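How to Soak and Cook Dried Soybeans

May | Posted by the Brindurari Kitchen
146 shares | 4 comments

Dried soybeans take longer than most beans, and most of that time is waiting. The method below is the one we use at Brindurari for whole cooked beans, and the same beans can go on to become soy milk or a bean paste.

What you need

Dried yellow soybeans
A large pot with a handle you trust
A colander
Water
Salt, added late

Sort and rinse

Spread the beans on a tray and pick out anything shriveled, dark or broken in half. Small stones do turn up, even in a clean bag. Tip the beans into the colander and rinse under cold water, moving them around with your hand, until the water runs clear.

Soak

Soybeans more than double in size when they soak. Fill the soaking pot no more than a third full of dry beans and cover them with three times their depth of cold water. If you have measured out more than that, split the batch between two pots.

Leave them overnight, 13 hours if the kitchen is cool. In summer, put the pot in the refrigerator. To check a bean, split it with your thumbnail. The inside should be one even color and flat across. If the middle is dished or a darker yellow, give them another hour or two.

Drain the beans and throw out the soaking water.

Cook

Return the beans to the pot and cover with fresh water by two inches. Bring to a boil on high. Stay nearby for this part. Soybeans foam more than other beans and the foam climbs quickly. Skim it with a large spoon and turn the heat down as soon as it starts to rise.

On an induction cooktop we set 2,000 watts to reach the boil, then drop to the lowest setting that keeps a few bubbles moving. Set the lid on with a gap. Simmer for three hours and start tasting after two and a half. Top up with hot water if the beans show above the surface.

Some loose skins will float up. Skim them off or leave them in.

Add salt in the last 20 minutes. A cooked soybean should crush between two fingers without much pressure. Old beans may never get there, so buy from a store that sells a lot of them. We had one bag from the Kodthorpe warehouse sale that was still hard after five hours.

Store

Cool the beans in their liquid. They keep 4 days in the refrigerator, or freeze them flat in bags.

Comments

bisel_pantry: Can I skip the soak if I use a pressure cooker?

Brindurari Kitchen: You can, but they cook less evenly. We still soak.

tofu at home: Mine boiled over twice before I read the foam part. Bigger pot next time.

Dunleavy reader: Half a teaspoon of oil in the water keeps the foam down.
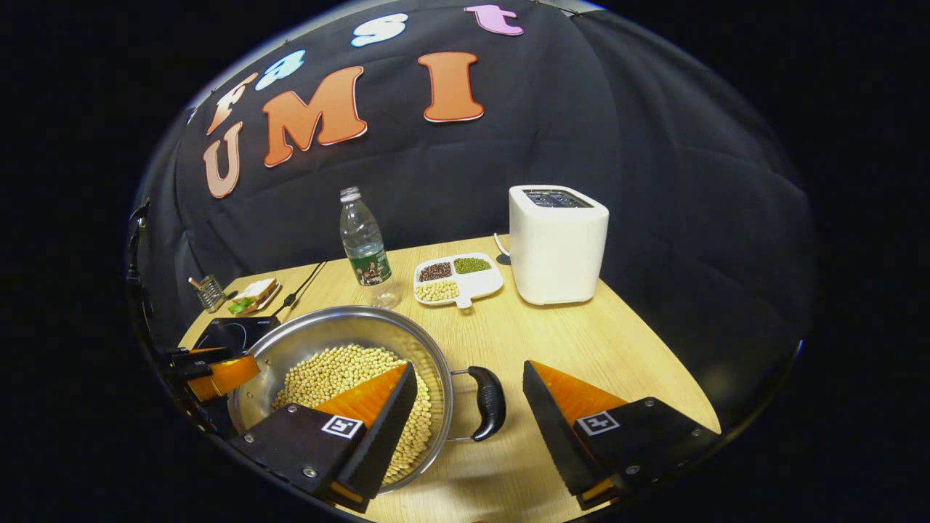 Dried soybeans in a large stainless steel pot.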